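Virnosix Releases Jidell 16 Planning Software for Two-Armed Household Robots

BRIRKHAM, July 6, 2020 - Virnosix today released Jidell 16, a new version of its motion planning software for mobile robots with two arms. The release plans the base and both arms together, so a robot can begin positioning its grippers while it is still driving toward a doorway.

Earlier versions handled the two jobs one after the other. The base planner brought the robot to a stop, and the arm planner then searched for a reach from that spot. If it found none, the base had to move and the search started over.

"Doors were our worst case," said Pak-hei Siu, lead engineer for planning at Virnosix. "You would park in a perfectly legal place and then find that the elbow had nowhere to go. We now check the elbow before we pick the place."

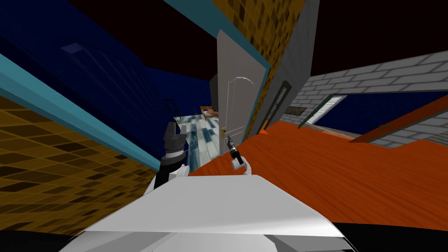 Jidell 16 ships with Su, the company's simulator, and a library of 300 furnished home layouts. Rooms in the library are connected by hallways and hinged doors, and developers can change floor patterns, wall coverings and furniture from a single settings file. The same planner code runs in Su and on the robot controller.

The new version also adds a tilt setting for the simulated head view. Perception teams can use it to test how well their door and wall detection holds up when the horizon isn't level. Tilt can be fixed for a full run or changed at each step.
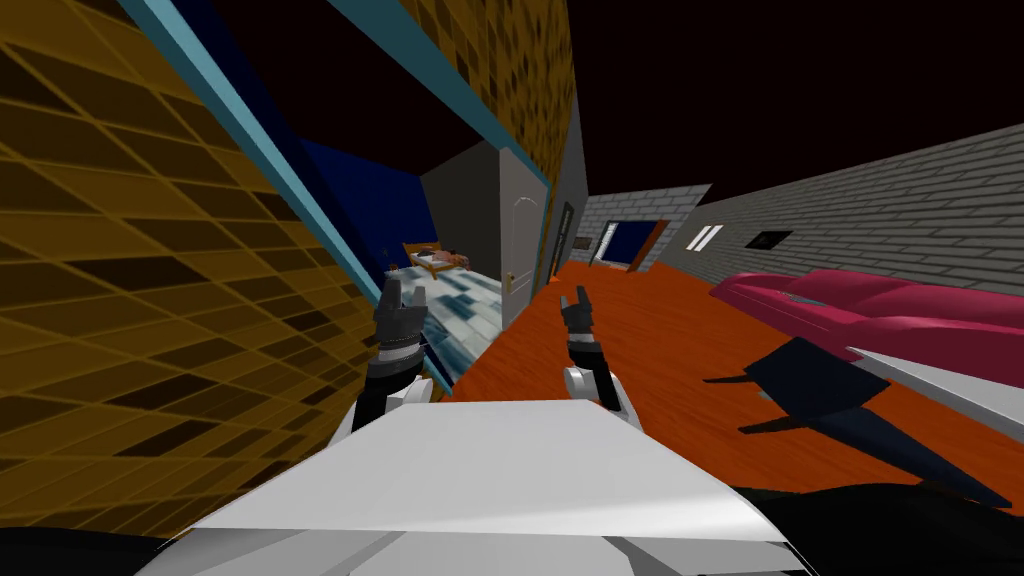 Planning time on the company's internal doorway test has dropped to some 154 milliseconds per update on a standard desktop processor. No graphics card is needed for planning, although one is recommended for rendering in Su.

"We spent a lot of this cycle on the log viewer, too," said Fuseini Zakaria, product manager for Jidell. "When a plan is rejected, the log names the joint and the surface it came too close to. Customers had been asking for that for a long time."

Jidell 16 is available now to current license holders at no added cost. New customers can request a trial license covering up to 10 simulated robots. Projects saved in the previous version will open without conversion, but custom arm models must be exported again. Support for the previous version ends in November.

About Virnosix

Virnosix develops planning and simulation software for mobile robots. The company is based in Brirkham.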